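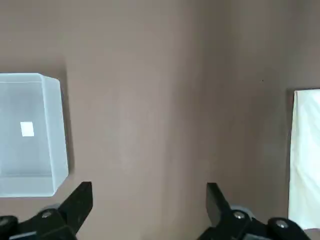
Fig. 1 – Frosted plastic box, open at the top.

Section 7. Putting up the Juvden practice net

Last updated 14 January 2018

I've put this net up more times than I can count, on grass, in the Brisport hall and on a very windy parking lot, so the steps below are the order that works for me. The sheet that comes in the bag has the same parts but does the center strap much too early (you end up undoing it). If you haven't joined the base bars yet, go back to Section 6 and do that first.

Plan on 17 minutes if you're alone. With a second person on the far post it goes a lot quicker.

What should be on the ground before you start: both base bars, joined. Both posts. The net, still rolled. The tension cord, the center strap and the sandbags. Leave the carry bag open nearby with a shoe in it, or it'll be in the next county by the time you need it!

Putting it up

1. Lay the base where you want the net to stand. It's easy to drag now and a real pain later, so take a second and look at where the sun is.

2. Push each post into its socket until the button clicks. You should hear it and feel it. If the button stays flat, turn the post a little until it pops out.

3. Unroll the net along the base with the white band facing up. Check for twists now – one half turn at this end means a fold right down the middle when you pull it tight.

4. Slide the sleeve of the net over the left post. The left end is the one with the blue stitching.

5. Walk the other end across and slide it over the right post. It'll sag like an old hammock. That's fine, leave it alone.

6. Thread the tension cord through the top eyelet on the right, down around the cleat, and back up.

7. Pull until the band looks straight from the side, then stop. Wrap the cord around the cleat in a figure eight.

8. Drop the sandbags over the feet of the base, starting with the upwind side.

9. Now do the center strap. Clip it to the base bar, run it over the band and pull it down to the height you play at. I measure mine with my racket, but a tape measure is better if you're getting ready for a match.

10. Go back to the cord and take up whatever slack the strap has made.

CAUTION: Don't lean on the band to test it. The posts are built to be pulled inward by the net, and a person's weight goes straight down onto the clips. I broke one that way in November and had to wait for a new set.

CAUTION: Keep your fingers clear of the socket when you press the button to take a post out. It snaps.

Note: The older Blöndal posts fit the same base, but their buttons sit higher up, so the net ends up standing a touch tall. Use the lower eyelet if you have those.

Indoors

On a wood floor I swap the sandbags for the rubber feet and skip the upwind business, obviously. Push the feet on all the way, as a half-seated foot will leave a black mark. If your hall has painted lines, put the base next to the line and not on top of it, because the joints can scuff paint when somebody hits the net hard. And somebody will.

If the net keeps sagging

Look at the cleat first. Nine times out of ten the cord has slipped by one wrap. After that, check the center strap, which may be pulled down too far for the amount of tension you have. New nets also stretch quite a bit, so give yours 60 minutes of play and then tighten it again before deciding there's something wrong.

If the cord is fraying where it goes through the eyelet, replace it. The Clikwood cord, part 13 in the spares list, is the right thickness. Thicker cord won't grip in the cleat, I've tried it.

Taking it down

Strap off first, then let the cord out slowly, then the posts. Please don't pull a post while the cord is tight, it swings toward your shins. Shake the grass out, roll the net from the right-hand end so the blue stitching finishes on the outside, and let it dry somewhere before it goes back in the bag. Storage over the winter is covered in Section 8.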